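Printing and Paper > Exhibition prints: matte or luster for a first solo show?

sengat
Posts: 48
I have a first solo show coming up in February at a small space called Galberg. Seventeen color pictures, all from medium format negatives, all to be printed at the same size. The curator, Irén Borbély, wants matte cotton paper with no glazing. I had planned on luster behind glass, the way I've always shown work. The pictures are mostly interiors at night, with big areas of near-black. My worry is that matte will turn those areas gray. Has anyone here hung dark work on matte and been happy with it?

Senga Tennant

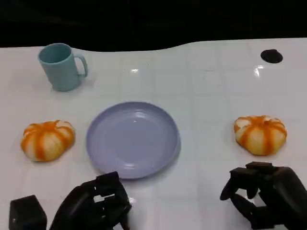
Posted by tkuipers on Thursday, August 15, 2024
Member, Printing and Paper

I've done it twice and regretted it once. The deciding factor was the lighting. In the first room the spots were set high and wide apart, and the blacks held up fine from normal viewing distance. In the second the spots were low and close to the wall, and every dark print looked like it had a thin coat of dust on it. Ask Irén how the lights are rigged before you argue about paper.

I'd also ask who pays if an unglazed print gets touched. Matte scuffs, and dark matte scuffs worst of all. One sleeve brushing past is enough.

Teun

dfehr wrote:
I don't agree with putting this on the lights. A good matte print has less black than a luster print in any room. You can measure it. If the pictures depend on detail in the shadows, print them on luster and tell the curator no. It's your name on the wall.

sengat wrote:
I'd like to avoid "tell the curator no" if I can. She has been good to me and she took the show on without much of a track record to go by. She also has a reason. The space has windows along one side, and she says the last photographer who showed behind glass ended up with reflections all over the work.

dfehr wrote:
Then use anti-reflective glass.

sengat wrote:
I got a quote. The framer wants $900 more than I have.

aadufour wrote:
Small correction to Darlene. The measured black is lower on matte, yes, but people in a gallery don't carry a meter. They see the print against the wall and against the print beside it. If all 17 are on the same paper the eye settles in after a minute or so. Mixing papers in one room is what gives it away. I made that mistake with a series called Folov, half matte and half luster, and visitors asked me if the matte ones were older.

What I would worry about is color. Warm tones go flat on some cotton papers.

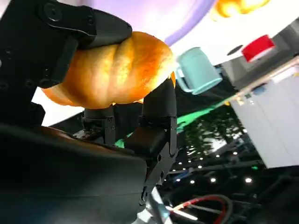

Test strips are the only way to settle this, and I'd pay for good ones before signing off on anything. Pick three negatives: your darkest, your warmest, and one that you think is easy. Have the same crop made on both papers by the same lab, on the same day if they'll do it. For the warm one, look for something like the crust of a bread roll, where the ridges are a light golden orange and the creases drop to a deep amber. If the creases and the ridges start to run together on the matte strip, you need a different profile or a different paper. Pin the strips up at the gallery and go back to look at them in the evening too.

Audrey-Anne

tkuipers wrote:
Agree on strips. I'd make them 20 inches on the long side if you can afford it. Small strips always flatter the blacks.

dfehr wrote:
Fine, I agree on strips too. I still say she'll pick luster when she sees them next to each other. And Audrey-Anne, a meter is how you find out the lab has changed its ink or its profile between your test and your final order. That has happened to me. I had a whole run reprinted over it and lost a week.

aadufour wrote:
That's a fair use for one. I was only talking about what visitors see.

sengat wrote:
Thanks, all. I've asked Lumach for strips of three negatives on both papers, and I emailed Irén about the lighting. She says the track can be moved but the spots themselves are fixed to it, so they'd all have to move together. Does anyone know if Jugah still does face mounting? A friend mentioned it as a cheaper way around the glass.

tkuipers wrote:
They did last year. Face mounting means acrylic on the front, though, so you'd be back to reflections from those windows. Wait for the strips.

dfehr wrote:
What Teun said. And get the price in writing, with delivery — they charged me separately for the crate.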